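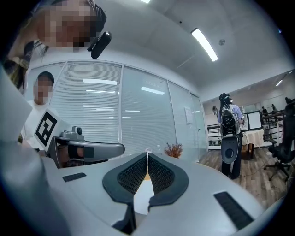 Slide 1. Marker card, seen from the gripper's own camera.

Trust me, it's tracking: what pose software tells you and what it knows
Lizelle Coetzee – speaker notes, June, Lamthorpe

Start without hello. Leave the slide up. Ask the room what they would calibrate first. Someone will say the camera. Let them.

The man on the left has a white card with a square marker on it. Software loves that square. Known pattern, known size, sharp corners. Give it a decent view and you get a position and an angle you can argue with. My complaint is about everything that comes after the card goes away.

Who I am: I look after the tracking and replay tools at Le Roux. I don't build grippers and I don't train policies. I get the files when the two sides disagree.

The claim I keep hearing is that pose from a hand-held gripper is a solved problem. You walk about, the software finds corners and edges, you get a path, the path becomes an action. Trisomik draws that path as a smooth green line. Smooth is a setting. Say this slowly. We turned the smoothing off on one recording and I had people asking me which bit of hardware had broken.

Numbers, and only these: 3,623 recordings went through the pipeline. Trisomik passed nearly all of them. We then replayed a sample of 80 on a real arm, and 34 ended up more than 2 centimetres from where the file said they should. PAUSE. I am not saying 34 in 80 holds for the lot. We picked the sample by hand, so it may well be worse than the average. I would like to see someone else's sample and so far no one has sent me one.

Next slide.
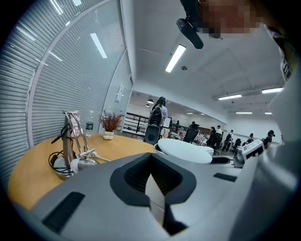 Slide 2. Blinds, strip lights and people moving in and out: what the tracker gets to work with.

Give them a few seconds to look before talking.

Blinds first. Row after row of horizontal slats, all much alike, and they bend with the curve of the view. A matcher can slip by one slat and be perfectly happy. The error it reports stays low, as each slat fits its neighbour very nicely. Then the glass, with bright streaks from the ceiling lights. A reflection moves when you move, only by the wrong amount.

People next. There's a face at the top right and a big pale blur of sleeve down the side, and more people further back. A vendor slide will tell you that moving things are masked out. Ask which things. Ask what happens to somebody who stands still for a minute and then doesn't.

And the gripper body, across the whole lower half. It never moves relative to the camera. Leave it unmasked and it will vote, every time, for "we are standing still". We mask it by hand. Dull work, best money we spent.

If short of time, skip to the lamp. I'd keep the lamp – chrome arm, shiny, and it makes lovely corners that belong to whatever it happens to be reflecting.

What I'd ask for, in order:

Raw path saved next to the smoothed one. Claltus, our planner, took only the smoothed one until this spring and planned very confidently from it.

A marker check at the end of a recording as well as the start. If the two don't agree, the file goes in the bin. There will be grumbling about the bin.

A confidence figure that has been compared with something. Ours was a number between nought and one and I never found anyone who could tell me what 0.9 of it meant.

Likely question: would a better lens fix it? Maybe some of it. Wider sees more blinds.

Likely question: does the policy care about 2 centimetres? Depends on the task. Putting a cup on a table, no. Plugging in a cable, yes, and please don't show me the cup video again.

Finish on slide 1, back to the card. Hand over to questions, water is under the lectern.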